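On reset sheets, and why I've come round to them

I've been meaning to write this one since June, when Akinyi Kariuki left a comment under my post about labelling cables and asked what we do about putting things back. I gave her a rather breezy reply (sorry, Akinyi) and then went away and fretted, as the true answer was that we did it by memory and good intentions, and everyone's memory was a bit different.

For anyone new here, I look after the day-to-day running of a small bench where two-armed robots practise fitting parts together. Pegs into holes, rings over posts, that sort of thing. My colleague Wafula Kioko does the clever bits with the software and I do the bits with clipboards, which suits us both very nicely. Our task boards go by the name of Flelar, for reasons lost to time and a long lunch, and the blue parts get handled all day long.

Now, the trouble with a peg board is that it always looks fine. You glance over, there are blue things on a white thing, and off you go. But if the person before you started every run with a cylinder standing up and you start every run with it lying down, then the two lots of results can't be compared, and you may not find out until you've done 100 of them. Ask me how I know! Kipchumba Obura was very kind about it, and made the tea, and then made me write a rule.
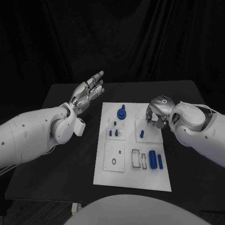
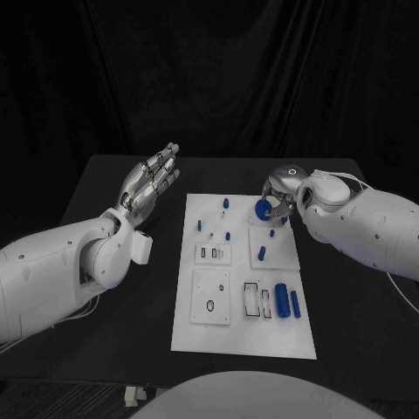
The rule we ended up with is called the reset sheet, and it's a single side of paper that lives in a plastic sleeve by the bench. It says where every part begins, which way up it goes, and who last put it there. I did wonder whether "which way up" was fussy, but look at the two blue cylinders down on the right of the board: in the first picture they're lying next to each other, and in the second they're both standing. Either would do perfectly well as a starting position, so long as it's the one on the sheet and everybody uses it. We write "standing" or "lying" in full, too. Wafula once used a little arrow and I spent a whole morning turning the paper round.

The second rule is about the hand that isn't doing anything. I'd never given it a moment's thought until Peninah Massawe came to visit from Rashidi, where they've run benches much longer than we have, and asked me where our idle arm was supposed to wait. I said, well, out of the way. She asked where that was, exactly, and I couldn't tell her. So now the sheet has a line for it: hand open, clear of the board, touching nothing. It has its own box to tick and I'm rather fond of it.

Then there's the backdrop. We have a black curtain behind the table and the rule is simply that it's drawn right across before anyone starts, and that nobody leaves a jacket over it. That last bit was added on 19th September, in my handwriting, and the owner of the jacket knows who he is.

I should say that I don't hold with rules for their own sake. Our first version of the sheet had 17 steps and people ticked the lot in one long stroke without reading any of them, me included on a tired afternoon. Lilian Mutiso sat down with me and we crossed out everything that nobody could remember ever having gone wrong. It's so much better for it, and there's room at the bottom now for remarks, where I've found all sorts, including one very decent recipe for mandazi.

If you're starting a sheet of your own, I'd say have 2 people reset the same board separately, without chatting, and then compare. Wherever they differ, there's your next line. We still do this whenever a new plate arrives, and we still find differences, usually over which way round a part with no obvious front ought to go. I haven't settled that one. Peninah marks hers with a dab of paint on the back edge and I think I may copy her, if I can find a paint that stays put.

Akinyi, I hope that's a better answer than the last one! I can type up our sheet and send it over if you'd like it, only give me a few days as the printer is sulking again.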